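Workshop notebook, Skekby build
Jun 14, 2024

Started late, stayed late. Notes mostly on the companion rewrite, with a bit on the trading bug at the bottom. Jae-in has read access to this page and is welcome to disagree in the margin.

Leclerc, again

Leclerc is the caravan guard you meet at the Sandmont gate. In the current build he has 148 lines, and I read all of them this morning in one go with a pot of tea. My view hasn't moved. He tells you his whole life in the first conversation: orphaned, scavenged, hired on, lost a brother at the ford. Then he stands at the gate for the rest of the game with nothing left to say except "Mind the road".

Roel's argument is that players like a backstory and that the wiki people will want one. Maybe. I'd like to see one playtester who can repeat any of it a day later. We had 13 people through the Sandmont section this month and two remembered the brother. One of those two thought the brother was the shopkeeper.

What I tried today: cut the first meeting to four lines, moved the ford story to the second visit, and only if the player has crossed the ford already. Reads better on paper. I said the same about the last version, so I'll wait until someone else has played it.

Voice lines are a problem. The ford story was recorded as one long take and the breath in the middle is in the wrong place for a split. Jae-in thinks she can patch it. I've heard patched lines in this game and I can pick out every one.

Skukau ending

Three endings for the Skukau quest, and I don't believe in the third. You hand over the water rights, everyone shakes hands, and a settlement that has been shooting at its neighbours since the opening film becomes friendly overnight. The note in the design file says "player earns peace through kindness". The player earns it by passing one speech check at 51, and anyone who found the hat in the cellar passes that without trying.

Options as I see them:
- leave it and live with the forum threads
- make the peace hold only if Leclerc is alive
- drop it and put the time into the second ending, which at least has a proper scene

Roel wants the second option. It might work. It also means Leclerc can't be killed by the dogs on the road in, and at the moment the dogs kill him more often than the bandits do. Somebody needs to look at the dogs first.

Trading bug

Still there. Selling a full pack to the Sandmont shop and then reloading gives you the caps and the pack both. I was told this was fixed. I followed the steps in the ticket and got it on the second go, same as before. The "fix" looks to me like a change to the message that pops up, with the old sum still running underneath. Reopened the ticket, pasted in my save.

While in there I noticed that the pack's weight is counted twice when it's inside a chest. That may be the same bug or it may be another one standing next to it. I'm not going to guess in writing.

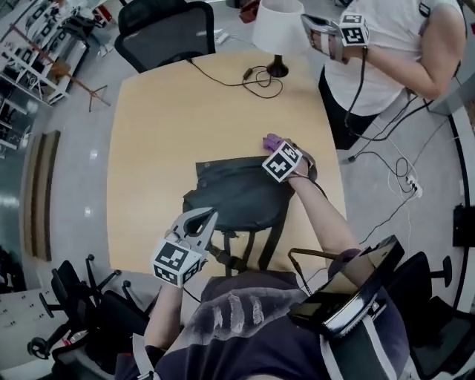

To do

1. Play the new Leclerc opening start to finish without skipping. Jae-in first, then me.
2. Ask Roel where the figure of 51 came from. If the answer is "it felt right", write that down too.
3. Dogs on the Sandmont road: check how far off they notice companions.
4. Find out who closed the trading ticket and what they tested it on.
5. Rename the gate guard file. It still has the old character's name on it and I opened the wrong one twice.

Build left running on the spare machine with the Skukau quest set to the third ending. If the settlement is still friendly in the morning I'll say so here.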